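## Getting ready for a birthday at home

Most of the work of a kid's birthday can be done the week before, in small pieces, after bedtime. These are the things that have held up in our house.

**Cake.** Bake the layers up to 2 weeks ahead. Cool them all the way, wrap each one twice in plastic wrap, then once in foil, and freeze them flat. Move them to the fridge the night before you frost. A cold layer sheds fewer crumbs, so you can usually skip the crumb coat. Two 8-inch rounds feed our crowd with a slice left over for breakfast.

**Balloons.** Blow them up the evening before and keep them in a room that stays cool. Ours is a May birthday and the porch gets hot by noon, so anything tied to the railing goes out last. Painter's tape holds a balloon to a wall and comes off clean. Regular tape took a strip of paint with it in our old place on Sebastian Street, and we had to touch up the whole corner.

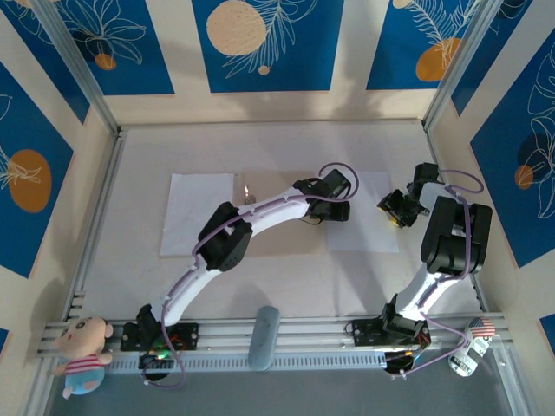

**Banner.** Make one that doesn't say a name or an age and you can use it for everybody. Ours is felt triangles on cotton tape, stitched in one line straight across the top. Roll it around a paper towel tube to store it. Folded felt keeps its creases, and a warm iron only gets some of them out.

**Candles and matches.** Put them in a jar with the cake knife and the good server, and keep the jar with the banner. Before we did this, someone was always driving to the store in Reltport at four o'clock.

**Wrapping.** Keep one roll of plain brown paper and let the kids stamp it. A potato cut in half works as a stamp if you blot it dry first. Poster paint needs an hour before you fold the paper — longer if it went on thick.

**The birthday letter.** We each write a few lines and put them in an envelope with the year on the front. Write with a pencil or a pigment pen. Some of our early ones were done in washable marker and have faded badly.

**Afterward.** Frosting on a tablecloth should be scraped off with a spoon and rinsed from the back in cold water before it goes in the wash. Candle wax comes up more easily once it's hard, so lay a bag of ice on it first.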